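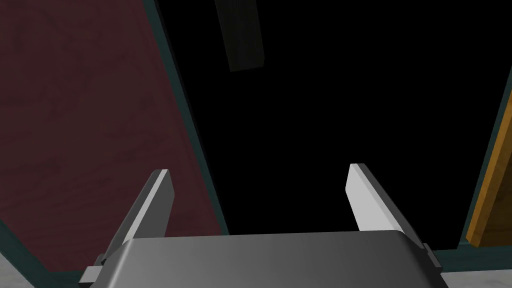

Two Weeks With the Rivotton Wrist View Add-On

Posted in: Home Robotics, Simulation, Reviews

Mar 14, 2025

I have been wanting to write this one up since the day I got it running, and I finally have enough hours on it to say something useful. Rivotton sells a small simulation package for people who have (or are saving up for) a tabletop arm, and the Wrist View add-on puts a virtual camera right behind the gripper, so you drive by what the hand sees. I love it. I also have some complaints, which I'll get to.

First, the basics. The add-on costs 300 on top of the base package, it installs in one go, and it comes with a set of ready-made rooms and furniture. My arm at home is a secondhand Mamitz with a two-finger gripper, and the simulated gripper is the parallel kind as well, so everything I practice carries over in my head even if the shapes don't match exactly.

The view itself takes some getting used to. You have the dark curve of the palm along the bottom and the two flat fingers coming up from either end, and everything you care about has to end up in the gap between them. In my first session I kept trying to steer with the fingertips, the way you'd steer a car by looking at the hood, and I ran into everything. What worked was picking a spot in the middle of the gap and moving that spot to where I wanted to go. Once that clicked I was grinning like a kid!

Now the furniture. I spent most of my time in the sets with dark openings and panels, because reaching into dark places is what I want my real arm to do (I have a workbench full of cubbies and a bad shoulder). These are hard, and I mean that as praise. Maroon on one side, a strip of warm wood grain on the other, thin teal edges, and then just black between them. With that much black in the middle you can't judge depth by eye at all. The first few evenings I crept in a tiny bit at a time with the fingers open, watching how the edges slid past on the left and right. The teal borders are a big help for this, and I ended up using them the way you'd use the lines on a parking space.

The surfaces are nicer than I expected for the price. The maroon has a blotchy, worn look, and the wood has real grain to it. The gripper gets a soft shine along its upper edge, and one finger can be nearly white while the other is a middling gray, depending on how you're turned. I went back and forth on whether that uneven light was a flaw. I've decided I like it. My garage has one bulb and a window, and nothing in there is evenly lit either.

What I don't like: there is no built-in lamp on the wrist. You can brighten the whole room from the settings menu, but you can't put a light on the gripper itself, and in the darker sets I found myself squinting at objects that barely showed up against the background. Maricica Dobre, who runs the Chong users' forum, pointed me to a workaround using the scene editor. You attach a point light to the palm and turn it way down. It took me 10 minutes and it should be a checkbox.

The recording tool is the other thing I'd fix. It saves every run, including the ones where you bump the furniture and reset, and by the end of the first week I had 1,586 of them in one folder with names that are just strings of digits. You can sort by length, so I threw out the shortest and kept the rest. A simple star button would do the job.

Before this I used the free Fomuvitz viewer, which is fine and which I still recommend if you just want to see an arm move on your screen. Its wrist camera sits farther back, though, and I never got the feeling of being behind the hand. If you have tried that one and found it dull, please don't let it put you off the whole idea.

A few settings that helped me, in case you're starting out:

Turn the drive speed down to the lowest notch for the first couple of sessions. The default is far too quick for tight spaces.

Switch off automatic closing. The gripper wants to shut as soon as it thinks it has touched something, and it is wrong a lot.

Keep the side view in a small window for checking yourself afterward, but cover it while you drive. I used a sticky note.

The manual says you need 3,000 practice moves before trying a real arm. I don't know where they got that, and I moved over to the Mamitz well before then, very slowly, with one hand on the stop button. I got it into the lowest cubby on my bench and back out with a roll of tape. I did it four more times just because I could.

Next up is the drawer set, which I bought last night and haven't opened. If you already have it, leave me a comment and tell me whether the handles are as fiddly as people say.

Filed under: Home Robotics | 2 comments

Contact | About this blog | Back to top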